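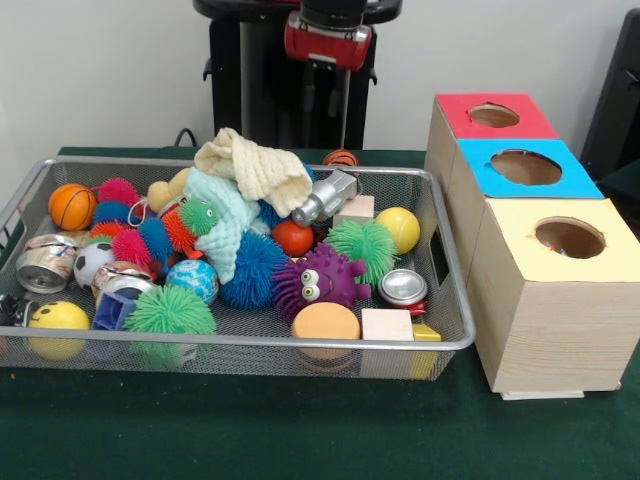 Mixed returns basket and card-topped sorting boxes, Skerbridge Toy and Sensory Library.

Frequently Asked Questions: Borrowing, Returning and Sorting
Last updated 13 March 2026

Who may borrow from the library?
Any household, school or care provider registered with the Skerbridge, Irach or Restenberg branch may borrow. Registration is free of charge and is renewed each November.

How many items are in the collection?
The catalog currently lists 1,159 items. The Thorlacius bequest will allow the collection to grow to about 3,000 over the coming years.

Do I need to sort items before I return them?
No. Small items may be placed together in the wire-mesh basket on the green-covered table. Balls, spiky sensory toys and blocks may all go in the same basket. Staff sort the contents after closing.

May I return several loans at once?
Yes, provided that the items fit below the rim or rest securely on top of the pile. Larger items should be handed in at the desk.
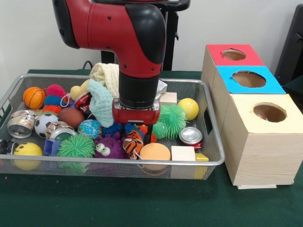

Borrowers with more than two full bags are asked to call ahead so that a second basket can be set out. Loan cards should be given to staff and not left among the toys, where they are easily missed.

Are cans and cloths accepted?
Yes. Crushed cans and textured cloths form part of our touch and texture sets — please return them with the set and do not discard them. Cans with sharp edges should be reported to the desk.

How should spiky balls be cleaned?
Wash them by hand in warm water with mild soap and let them air dry. Do not use bleach or a dishwasher.

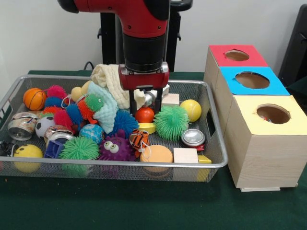
Spiky balls, cloths and other small items in the returns basket.

What happens if an item is lost or damaged?
Please inform the branch as soon as possible. No charge is made for ordinary wear. A replacement fee may apply to complete sets.

Whom should I contact with further questions?
Questions about loans should be addressed to Grímur Vestergaard, Collections Manager. Questions about school and group membership should be addressed to Aksel Vídalín, Membership Office. Written inquiries may be left at any branch desk.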